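Section 4: Your first week on the bench with the arm

I wrote this part of the guide for the people on the sorting benches at Drandthorpe, because the booklet that came with the Harnix software assumes you already know what a homing routine is. I didn't, and I'd been packing orders by hand for years. If you've come over from Prurholm you can skip 4.1, your benches are already set up the same way.

A word on what changes. You'll handle fewer pieces yourself and you'll watch more. Most of us found the watching harder, at least to start with! By the end of my first shift my eyes were tired and my hands were fine, and with the old way it was the other way round. So please take the short breaks on the new rota, they were put there after we asked for them. Job grades stay as they were in December and the arm hours count as bench hours.

4.1 Before you switch on

1. Check that the mat is flat and square to the table. If a corner has lifted, press it down and wait a minute before you carry on.
2. Clear anything off the mat that isn't part of the job. Tools can stay on the table, but put them where the arm can't swing into them.
3. Follow the cable down the arm with your finger and make sure it isn't caught on a joint.
4. Push each plug home gently. They only go in one way round, so don't force them.
5. Turn on the power at the wall, then at the bench box.

CAUTION: Keep your hands off the arm from step 5 onwards. It's small and it's slow, but it will still nip a finger.

4.2 Homing and the practice pick

1. Press Home on the screen. The arm goes to its rest position and the light on the bench box turns green.
2. Put a soft practice ball on the mat, within reach of the gripper.
3. Choose Practice from the menu and set the speed to 2. (It goes up to 4. Leave that for later, I mean it.)
4. Press Step. The arm makes one movement each time you press, so you can see where it's heading before it gets there.
5. Keep stepping until the fingers are on either side of the ball, then stop and look at it from the front and from the side. If one finger is going to land on top, press Back and nudge the position on the screen.
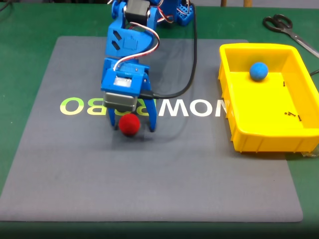 6. Press Close, then Lift. If the ball slips, go back to step 4 and try again a touch lower.
7. Step across to the bin and press Open.

Do this until you're bored with it. I know it feels daft, a grown adult moving a ball about, but this is where you learn what the arm sounds like when it's happy — and you'll want that later, because you usually hear a problem before the screen tells you.

NOTE: The practice balls are fuzzy and they shed a bit. Wipe the gripper fingers with a dry cloth when you've finished.

4.3 Running a real batch

A full batch is 144 pieces. Load the tray, pick the batch name from the list and press Start. The counter at the top of the screen should go up by one with every pick. If it hasn't moved for a while, press Pause and have a look before you do anything else.

You can pause whenever you like and it won't go against you. We asked about this at the start, because some of us were worried that pauses would be added up and shown on a board somewhere. They're logged for maintenance, under the bench number, with no name attached.

CAUTION: If you need to reach in, Pause isn't enough. Press the red Stop button on the bench box and wait for the light to go out.

4.4 When it goes wrong

Misses the piece every time: home it again. If that doesn't help, the mat has probably shifted, so go back to 4.1.

Stops halfway and hums: press Stop, switch off at the wall and check the cable.

Screen says Battery under 100: ignore it on the wired benches. It's left over from the Conceição version and we've asked for it to be taken out.

Drops pieces in the wrong bin: call your bench lead, and don't try to sort it by moving the bin. I did that once and spent the rest of the afternoon picking through trays.

Section last changed 14 March 2025. Corrections go in the red folder by the clocking-in machine.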